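Doltstead Shared Workshop forum > Builds in progress > Two arms and a lot of tiny cereal

Page 2 of 3

lill_bench wrote:
Right, update for everyone who asked at the August open evening. Both arms are up, both grippers talk to the same computer, and I've moved on from wooden blocks to miniature cereal boxes. I am having the best time! The job is simple to say: get the boxes off the mat and on to the little slatted rack without knocking over the ones already there. I thought I'd have that cracked in an evening. I've been at it most of the month.

The control side is Fisik for the joint loop and a very scruffy pile of Python on top which I've been calling Flellerel, for reasons lost to time. Flellerel decides which arm goes for which box, and it is wrong quite a lot, but it's wrong in interesting ways.

mossop wrote:
Why cereal boxes? Blocks are square and they don't squash.

lill_bench wrote:
That's why I wanted them! A card box gives a bit when you pinch it, and if you pinch too hard the corner goes soft and then it won't stand up for you any more. Blocks let me get away with terrible gripping. Also they're cheerful.

tanglefoot wrote:
Pics or it didn't happen. I missed the open evening, I was in a caravan.

lill_bench wrote:
Sorry, meant to put these in the first post.
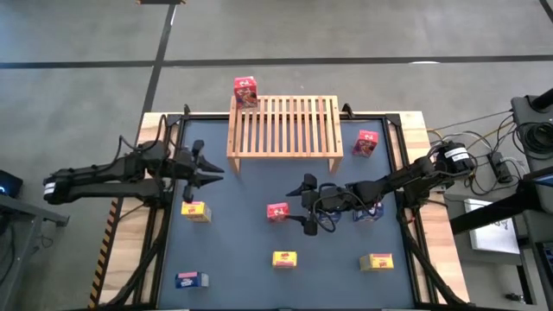
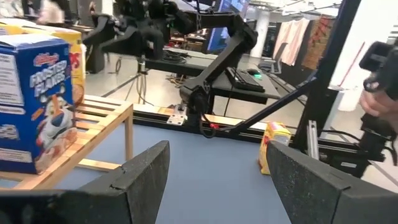 First one is looking straight down on the mat, second is from down at one of the grippers, with the rack on the left.

tanglefoot wrote:
Oh that is LOVELY. I didn't realise the arms came in from opposite sides. I'd pictured them side by side like a person's.

lill_bench wrote:
I did start side by side, and the elbows kept wanting the same bit of air. Opposite sides gives each one its own half and they only have to be polite in the middle. The downside is that "left" means something different depending which arm you're being, and I've lost whole evenings to that.

Dunnock wrote:
Cabling on the right-hand one would worry me. In the top-down shot there are loops all bunched up at the gripper. First time it does a big wrist turn it'll catch on itself, or on a box.

lill_bench wrote:
Fair. It's on the list. I've limited the wrist in software for now.

Dunnock wrote:
A software limit is a promise you make to yourself at midnight. Spiral wrap and two anchor points, one before the elbow and one after. Leave a slack loop at the joint, about a hand's width. Costs next to nothing.

mossop wrote:
Disagree on spiral wrap. It's stiff, and on a small arm the motor ends up fighting it. I used braided sleeve on mine and it moves much more freely.

Dunnock wrote:
Braided sleeve frays wherever it rubs. I've replaced mine twice.

mossop wrote:
Did you melt the ends?

Dunnock wrote:
Of course I melted the ends.

Liesbeth Desmet wrote:
Hello, new here, moved over from the lathe section. Are those pads on the fingers something you bought? They look speckled in the close one, a bit like foam. I have been trying to pick up seed packets with a much sillier machine and everything slides out.

lill_bench wrote:
Welcome! I'd try a few textures before you settle on one, it makes a huge difference with card. Smooth plastic fingers were hopeless for me, the box would swivel round like a door. Grit helps more than squeeze does. For seed packets I'd go as soft as you can and close slowly. Bring your machine along, I want to see it.

Liesbeth Desmet wrote:
It is mostly a kitchen tong. But yes, I will bring it.

tanglefoot wrote:
Kitchen tong robot needs its own thread please.

Hobb wrote:
What's your success rate? Everyone's arm looks great in photos.

lill_bench wrote:
Since I started logging: 2,886 attempts, 1,992 of them ended with the box on the rack and upright. I only count it if it stays up after the gripper lets go. The first 900 were dreadful and drag the whole thing down, so I'm tempted to start a fresh log, but that feels like cheating.

Hobb wrote:
Better than I expected. Don't wipe the log, split it by date. Which colour does it do worst on?

lill_bench wrote:
Blue, by miles. The mat is a dark blue-grey and the camera loses the edges of the box when it's lying flat. Red and yellow it finds straight away.

Hobb wrote:
So change the mat. An old bit of pale grey felt would sort it.

lill_bench wrote:
I know, I know, but I want it to cope! If I swap the mat every time it struggles I'll end up with a robot that only works on felt.

Hobb wrote:
And if you don't, you'll spend the winter tuning thresholds and never get to the fun part. Get it working on an easy mat first, then make it hard again.

mossop wrote:
With Hobb on this. Also light it from one side, low down. The boxes throw a shadow and you get your edge back for free.

lill_bench wrote:
Ooh, side light I haven't tried. I've got a desk lamp that would do it. Will report back.

Dunnock wrote:
Cables first.

lill_bench wrote:
Cables first, fine. Does anyone have a spare metre of each, wrap and sleeve? I'll do one arm each way and we can settle it.

mossop wrote:
Sleeve is in my locker, number 24, it isn't locked. Take what you need.

Dunnock wrote:
I'll leave wrap on your bench. Put it on the right arm, that's the one that needs it.

mossop wrote:
That's hardly a fair test if the right arm's the messy one.

lill_bench wrote:
I'll swap them over halfway!

tanglefoot wrote:
Can I come and watch this

Next page >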